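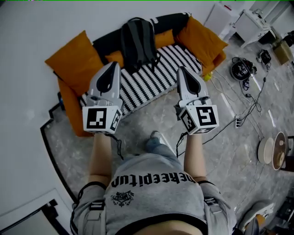 4. Wearing the harness and getting ready to record

This section covers fitting the Egger hand-held gripper pair, checking that both grippers are being tracked, and making your first practice recording. It assumes you have charged the pack and paired the recorder as set out in section 3.

4.1 Fitting

1. Put the harness on over a T-shirt or thin jumper, one strap over each shoulder. Thick coats make the straps ride up and pull the head camera cable.

2. Fasten the buckle and tighten both straps until they lie flat. You should be able to slide two fingers under each one.

3. Put on the head camera and tilt it so that it looks down and forwards. Both grippers should be in view when you hold them out in front of you with your elbows bent.

4. Pick up the left gripper, then the right. The cable leaves the gripper below the marker cube. Let it hang along your forearm with a little slack.

Caution: Do not wrap the cable round your wrist or hand. If it catches on furniture you need to be able to let go of the gripper.

5. Squeeze and release each gripper a few times. The fingers should open fully without sticking. If they don't, see section 7.

4.2 Checking the markers

Each gripper carries a white cube with black-and-white square markers on its faces. The recorder works out where your hands are from these, so they must be clean and uncovered.

1. Stand facing the place where you will work and hold both grippers still, fingers pointing away from you.

2. On the recorder, choose Check, then Markers. Left and Right should both show green within 6 seconds.

3. Turn each wrist slowly inwards and back again. A short flicker to amber is normal. Red is not.

4. If one side stays red, wipe the cube with a dry cloth and try again. Do not use screen wipes or spirit -- they lift the black print.

Note: Strong sunlight on the cube can wash out the pattern. Draw a curtain or turn so that the window is behind the cube.

4.3 Choosing a first task

Ordinary household jobs are best. A couch works well: straighten a throw, pick up a cushion and put it back, or move a backpack from the seat to the floor. Soft things are forgiving while you get used to the grip.

Keep heavy, sharp or hot items for later, and leave anything with liquid in it alone altogether.

Caution: You will be looking at your hands, so check the floor before you start. Move power strips and loose cables out of your path where you can, and wear shoes.

4.4 Making a practice recording

1. Stand in front of the work area with both grippers raised.

2. Press the pedal once. The recorder beeps twice.

3. Do the task at a normal pace. Use both hands where you naturally would. When lifting fabric, close the finger pads on a fold of it.

4. Return both grippers to the raised position and press the pedal again.

5. Play the clip back. If a cube is out of view for longer than 2 seconds, delete the clip and repeat the task.

Owners of the older Skernley harness should note that its pedal has to be held down, not tapped.

Replacement finger pads are sold in packs of 2 from the Skekthorpe parts counter. Please quote the number on the underside of the gripper.

Section revised 16 April 2022, A. Matubbar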